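Cabbage is a leafy vegetable grown for its dense head. The Killen type, raised in the Hillon valley, matures in 90 days from transplanting and is usually cut in August.

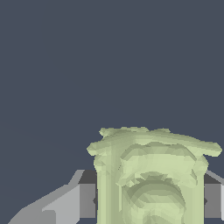

Computer rendering of a pale green object resembling a cabbage or lettuce head

Heads keep best in a cool, damp cellar with the outer leaves left on. Dinesh Ranasinghe described the type in a growers' handbook, which lists 129 local names.

Filed under: Leaf vegetables | Cool-season crops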